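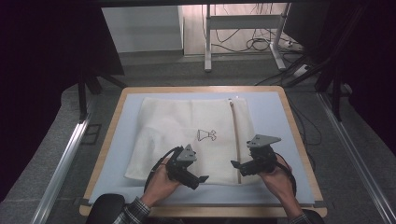

Microfiber shedding: notes from the Samarakoon wash trial
5 Oct 2021

Synthetic garments lose fiber fragments in every wash. Most of the loss occurs in the first few cycles and then levels off. The Samarakoon trial tracked 16 garments, mainly polyester fleece and acrylic knits, through repeated cold cycles with a standard liquid detergent. Drain water was passed through a fine filter and the dried residue was weighed after each load.

Total residue for the unprotected loads came to 1,561 milligrams. Matched loads washed inside closed bags gave 433 milligrams. Part of the difference is fiber held inside the bag, and part is reduced rubbing against the drum. The trial did not separate the two effects. 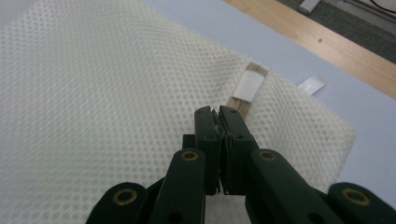

Mesh laundry bag with zipper pull.

Mesh opening matters. Coarse netting protects hooks, straps and trim but passes most short fibers. Tightly woven monofilament retains more and drains more slowly, so spin times may need to be extended. Fill bags to no more than two-thirds. Remove trapped lint by hand and put it in the trash; do not rinse it into the sink.

Load size had a smaller effect. Full drums shed almost 29 percent less per garment than half-full ones. Results for the Bevetti and Lukis external filters are still being checked and will be reported in the December issue. The Tronameck unit was withdrawn after a seal leak.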